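**Somar Residence Services - shared desk tidying, posted 1/3/19**

**1/6** Somar Residence Services reminds residents that the annual desk clearance applies to all 216 study rooms. The guidance in this thread covers the desk surface and the shelves attached to it.

**2/6** Please begin with the middle of the desk. Caps, hair scrunchies, used tissues and crumpled plastic bags tend to gather in front of the monitor. Tissues go in the bin, and clothing items go back to the wardrobe.

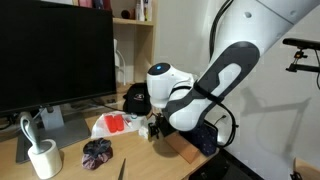 Plastic bags may be folded and kept in the top drawer. Residents of Albers House may also leave clean bags at the front desk for reuse.

**3/6** Scissors should be stored with the blades closed, in a cup or pouch. Zippered bags and soft pouches are best kept off the work surface - one hook per resident is provided behind each door.
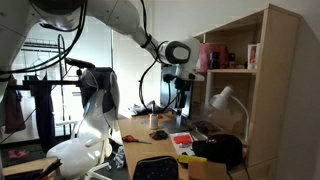

Do small cardboard boxes need to be kept?
Only if they hold something in regular use. Flatten the rest and take them to the Imard recycling point, which accepts cardboard up to 60 cm long.

**4/6** Bottles and small containers belong on the upper shelf, with lids firmly closed. Leave the space around the monitor stand clear so that the desk can be wiped. A damp cloth is enough for the wooden surfaces. Spray cleaners are not to be used on screens.

**5/6** Papers left on the desk should be sorted into a folder or recycled. Small items resting on top of them need to be put away first.
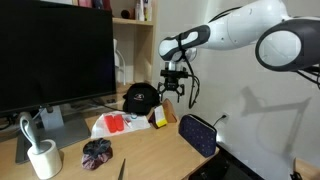 ## 6/6 Dates and contacts

Rooms in Prulside House will be visited first. Spare folders and cloths can be collected from Room 202 during office hours. The next clearance will be held in August.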